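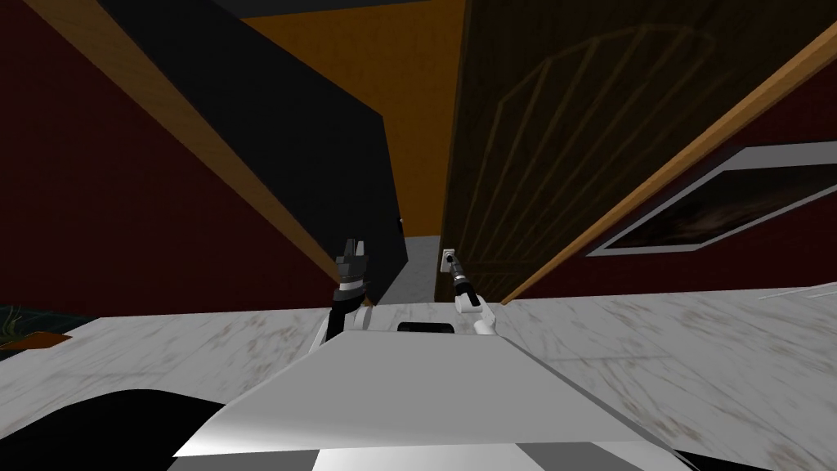
Right, I've been threatening to do this for ages so settle in. A thread on how I learned to bake rye bread, badly, then a bit less badly, and what I'd tell anyone starting from scratch.

Background: I moved to Drarkum two winters ago and the only bread in walking distance was the sliced white from the garage. Nothing against sliced white (fish finger sandwiches, obviously) but I grew up on the dark sour stuff and I missed it like mad.

So I got a starter going. Rye flour, water, a jam jar, a saucer on top. Day one nothing. Day two it went berserk and smelled like feet. Day three flat as a pond and I nearly chucked it.

DON'T CHUCK IT. That dead patch in the middle of the first week catches everyone. Keep feeding it. Mine came back on day six smelling of apples and I was so pleased I rang my sister.

Starter is called Protska, after the village my gran came from. Yes I named it. You will too.

First loaf: a brick. I could have propped the shed door open with it, and in fact I did, until the hedgehog got interested.

Second loaf: gummy in the middle, because I cut it warm. I knew you weren't supposed to. Every book says leave rye until the next day. I lasted forty minutes.

Third loaf I left overnight wrapped in a tea towel and it was bread! Proper bread! A bit lopsided, and the crust took some chewing, but I ate four slices standing up with butter and salt.

Things I wish I'd known, in no order:

Rye dough isn't dough. It's wet cement. If you've only baked with white flour you'll think you've got it wrong and add more flour, and then you HAVE got it wrong. Stir it with a big spoon, scrape it in the tin, smooth the top with wet hands. There is no kneading. I spent a whole afternoon trying to knead it and had to pick it out of my watch strap.

Line the tin. I don't care if it says non-stick.

Weigh everything, the water too. I used cups for the first month and no two loaves came out the same.

Little cracks and pinholes across the top mean it's ready for the oven. If you wait for it to double like a white loaf you'll be there till November and it'll sink when it bakes.

Flour! People always ask. I use the stoneground from Pearce, which comes in a brown paper sack and smells a bit like hay. It's dearer than the supermarket one. I've tried both side by side and the supermarket loaf was perfectly fine, just paler and a bit dull. Start with the cheap one while you're making doorstops.

Caraway: yes. Fennel: also yes, half and half with the caraway, lightly bashed. Coriander seed: I go back and forth. My neighbour says it tastes like hand soap so she gets the plain end.

Someone replied asking about ovens. Mine came with the flat, it runs hot at the back left and the light's gone. I turn the tin round halfway – that's the whole technique.

Someone else asked about steam. I put an old roasting tray in the bottom and pour in a mug of boiling water when the bread goes in. Mind your face, and keep the water off the door glass.

Going away: stir extra flour into the starter until it's a stiff crumbly lump and put it in the fridge. We had 3 weeks at Zirunen in the spring and Protska was grey on top when I got back, with a puddle of hooch. Poured it off, fed it twice, good as new. Pink or furry is a different matter, that goes in the bin.

Leftover starter makes brilliant pancakes. Spoonful of sugar, an egg, pinch of bicarb, fry in too much butter. Or crackers, spread thin as you can on baking paper with seeds on top. Watch them like a hawk for the last couple of minutes.

What to eat it with, since this thread has apparently gone over 3,000 likes and half of you are just hungry: pickled herring, egg mayonnaise, strong cheddar with gherkins, or cold roast beetroot and horseradish. Toasted with marmalade is wrong and I have it most mornings.

Oh, and it keeps. Five or six days in a bread bin, cut side down on the board. Day three is the best one. I slice the last third and freeze it with paper between so I can prise them apart with a knife.

Recipe's the usual one, I'll type it up properly when I find the bit of paper. It's got treacle on it – might be stuck to the back of the cupboard.

Last updated: 31 August 2019

We use cookies to make this site work and to remember your settings. Accept / Manage cookies

Contact | Terms | Privacy | © 2019 | Back to top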